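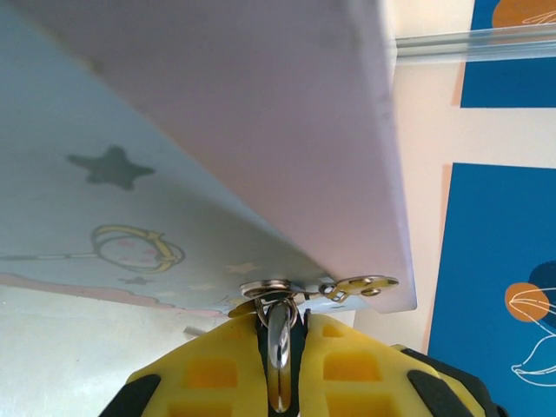

My sister-in-law warned me that any flat-pack desk under £60 would wobble within a month, and I believed her right up to the Riis. Ours was £53 and I love it!

It's a children's desk, meant for drawing and homework, and it went together in 25 minutes with the one key supplied. The top wipes clean – felt tip, glue, porridge – and the legs go up a notch as they grow. We'd looked at the Zillier at £229, very handsome, but with a smaller top and no shelf.

Grumbles? The drawer sticks a bit, and the spare screws came in a bag with no labels. Delivery was on a Wednesday, two days early. I'm already eyeing up the matching stool.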